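The Julwood Table
A short story, posted 7/26/21

By March the robotics club had lost its room at Itine, so we moved the arms into my aunt's living room in Julwood. It took 2 trips in her car. The table went against the curtains, next to the chair she liked to read in, and she told us to keep the solder off the upholstery.
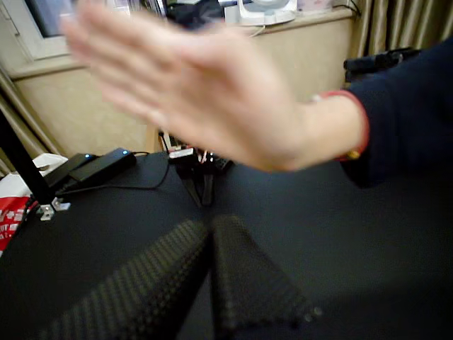
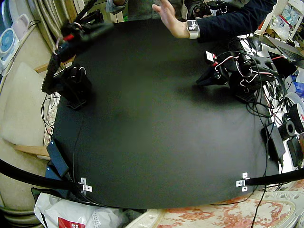
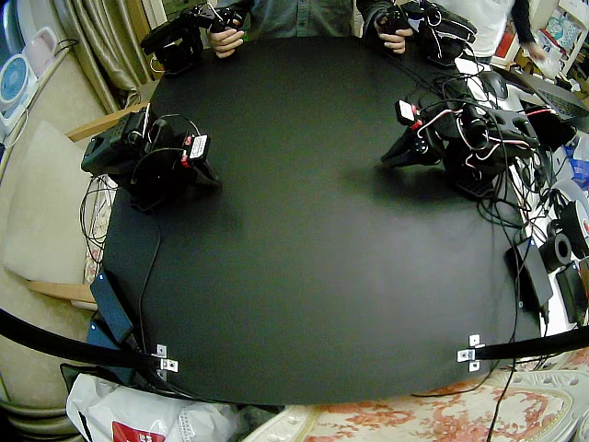
The black table at Julwood.

The job was simple to describe. One arm had to pick up a sock, pass it to the other arm, and the other arm had to put it down flat. We were going to show it at the student finals in Urndale. To teach it, one of us stood at the table and did the pass by hand with the controllers while the arms copied every move. Each pass was saved as one run. The rules asked for 1000 runs with the entry, and we had 973.

"We could copy some of the old ones," my partner said.

"They check."

"Do they?"

I didn't know if they did. I had read the rules twice and they only said the runs had to be ours. I put the sock back on the table and said I was ready.

We took turns. I was slower, but I dropped the sock less. My partner was fast and got bored, and when he got bored the left arm would swing out too far and stop with a click, and we would have to start the arm again. That took as long as making tea, so my aunt made tea. She drank hers in the kitchen doorway and watched us.

"Why does it have to give it to the other one?" she asked. "Why can't it just put it down?"

"That's the task," I said.

"It's a bad way to handle laundry."

My partner laughed and lost the grip. We threw that run out.

Around dinner the right arm started to shake. It was small at first, only at the wrist, and then the whole gripper was moving side to side over the table. I switched it off. We checked the wires one by one from the base up. The plug at the elbow had worked its way out, and when I pushed it in it came out again. We had no spare. The shop in Saxena was closed by then and it was a long bus ride anyway.

My aunt went away and came back with a tin of buttons and thread. She picked out some waxed thread, the thick kind she used on coats, and tied the plug down with it. She did it quickly, with her glasses pushed up on her head, and bit off the end.

"Try that," she said.

The arm held still. My partner moved the controller left and right and then in a circle, and the gripper went in a circle too.

We kept going until it was dark out. My wrists hurt. I had stopped thinking about the sock as a sock. It was a gray thing that had to be at the middle of the table at the right moment, and if it was there I closed my hand and if it wasn't I waited. My partner read out the number after each run and I stopped hearing that as well.

With 3 left, he put the controllers down and said my aunt should do one.

"I don't know how," she said.

"You just hold them. They do what you do."

She wiped her hands on her skirt and took them. She was very careful. The left arm went down to the sock and came up with it so slowly that I could hear each motor. Then she stopped with both grippers close together, and I thought she was going to let go too early, but she was only looking. She closed the right one, opened the left one, and laid the sock on the table. One end was folded under. She reached out with the gripper and tried to straighten it, and pushed it a little farther away.

"Does that count?" she asked.

My partner looked at me. The sock wasn't flat.

"It's ours," I said, and he saved it, and I took the controllers back and did the next one.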